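Section 4: Your First Practice Session with Knitwear

By now your Tindetti hand grippers should be charged and paired, and we know you're itching to pick something up! Small knits are a lovely place to begin. They stretch, they bunch, and they forgive a clumsy first try.

1. Set one small garment on a bare stretch of table and leave it rumpled if it lands that way.
2. Open the gripper fully and bring it in low, one pad to each side of the fabric.
3. Squeeze slowly until the pads take hold -- you'll feel a gentle stop in the trigger.
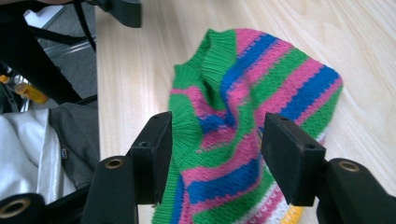 Figure 4-1. Pads on either side of a bunched striped knit.

Note: Keep the force dial at 40 for anything knitted. Higher settings are meant for denim and canvas (see the Bridach fabric chart, item 267).

4. Smooth the garment out a little at a time, working from the collar toward the hem, and take as long as you like over it.
5. When it lies flat, line up the pads with an edge before you start your fold.

Caution: Loose fibers can wind around the pad screws. Brush the pads clean after every session, please.
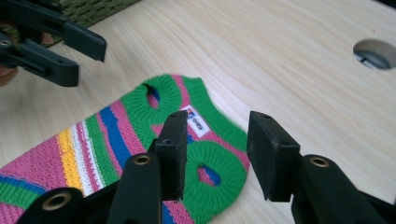 Can I practice with a single gripper?
One gripper is plenty for steps 1 through 3, though folding goes much easier with a pair.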